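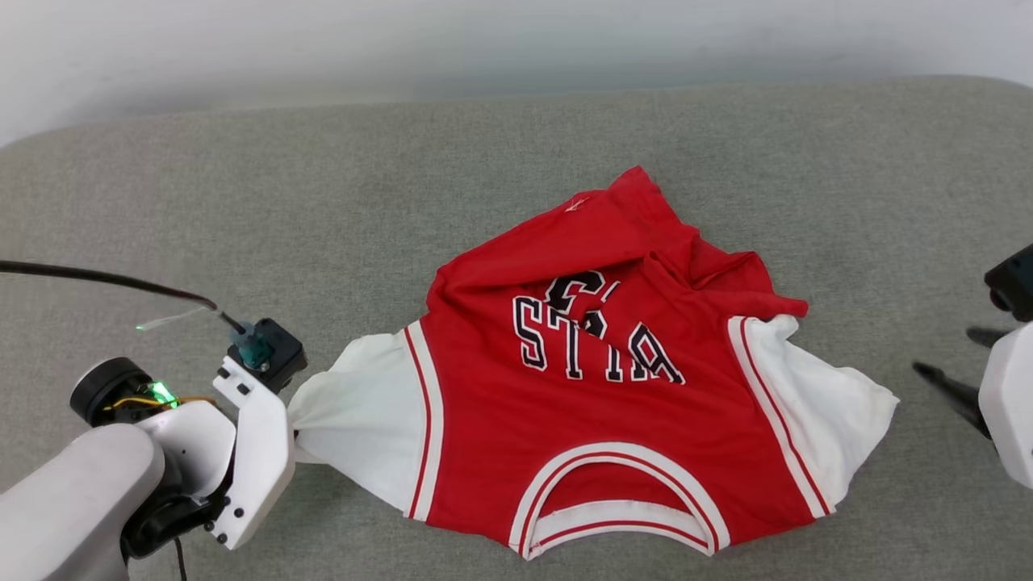
Camiseta roja y blanca con número y letras negras a la espalda.

Preguntas frecuentes sobre la donación de sangre y plasma

Desde el Centro de Donantes Villon recibimos muchas consultas cada semana, y nos encanta, de verdad, porque casi siempre vienen de personas que llevan tiempo dándole vueltas a la idea de donar. Hemos reunido las que más se repiten. Si la suya no aparece, escríbanos o pregunte en el mostrador, que se la contestamos con mucho gusto.

¿Tengo que venir en ayunas?
No, por favor, ¡desayune! Lo que sí le pedimos es que evite las comidas muy grasas en las horas previas y que beba bastante agua, sobre todo en verano.

¿Cuánto se tarda?
La extracción de sangre es rápida, pero entre el cuestionario, la entrevista y el ratito de descanso conviene reservar 60 minutos. El plasma lleva algo más, así que tráigase un libro si le apetece.

¿Duele?
Se nota el pinchazo, no le vamos a engañar, y después muy poca cosa. Si las agujas le ponen nervioso, dígaselo a Kenza Tazi, nuestra enfermera coordinadora, que tiene una paciencia enorme y le dará conversación todo el tiempo que haga falta.

Mi hija tiene 17 años y quiere donar. ¿Puede?
Todavía no, aunque nos alegra muchísimo que lo pregunte. Hay que haber cumplido los 18 y pesar más de 50 kilos. Mientras tanto, puede acompañarle a usted y ver cómo funciona todo.

Me hice un tatuaje en febrero. ¿Puedo donar ya?
Tienen que pasar cuatro meses desde el tatuaje o el piercing. En su caso, a finales de junio, y si le surge la duda con la fecha exacta, llámenos antes de venir.

Tomo medicación a diario. ¿Me van a rechazar?
Depende del medicamento y del motivo por el que lo toma. Traiga el nombre apuntado (o la caja, que es más fácil) y el doctor Othmane Kamel lo revisará con usted en la entrevista. No deje nunca un tratamiento por su cuenta para poder donar.

¿Puedo hacer deporte después?
Mejor déjelo para el día siguiente. Un paseo tranquilo no tiene problema.

¿Dónde y cuándo atienden?
En la sala Disov, planta 2, entrando por la calle lateral. Los viernes abrimos a las 14 horas y el resto de los días laborables, por la mañana. Para plasma hace falta cita previa; para sangre, puede venir directamente con su documento de identidad.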